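Posted in: Courts & Crime, Rants
Wednesday, by the Flulledeo blog

Back from the hearing at Tidham. Quick one before work.

So the parole board for the Heywood bomb case sat this morning, 2 hours, public gallery full by nine. I got the last seat behind a pillar. Could hear fine, saw nothing.

What they were deciding: whether he gets out early on health grounds. His lawyers handed in 122 pages of medical stuff. The families got theirs the night before. The night before! You can't read that with a job and kids.
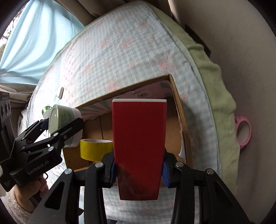
What bugged me

The doctor's letter. Two doctors, I should say, and they dont agree. One says months, the other wouldn't put a number on it. Board chair asked which one to go with and got a very long answer.

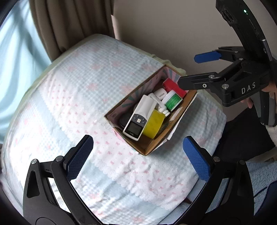
Then the families spoke. 33 statements sent in, only a handful read out loud. One woman stopped halfway and just sat down. Whole room quiet.

I keep going back and forth. Sick is sick, I'd want mercy for my own dad. But a sentence is a sentence and they were promised the full term, in writing, by the Daveck inquiry people.

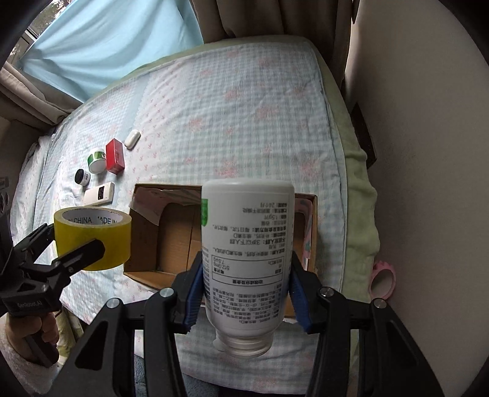
Anyway no decision till March. The board wants a third doctor, which they could of asked for last fall. Will try to get a better seat next time. If anyone has the full transcript please send it over, my notes are a mess after the lunch break.

Contact | Copyright Flulledeo | Back to top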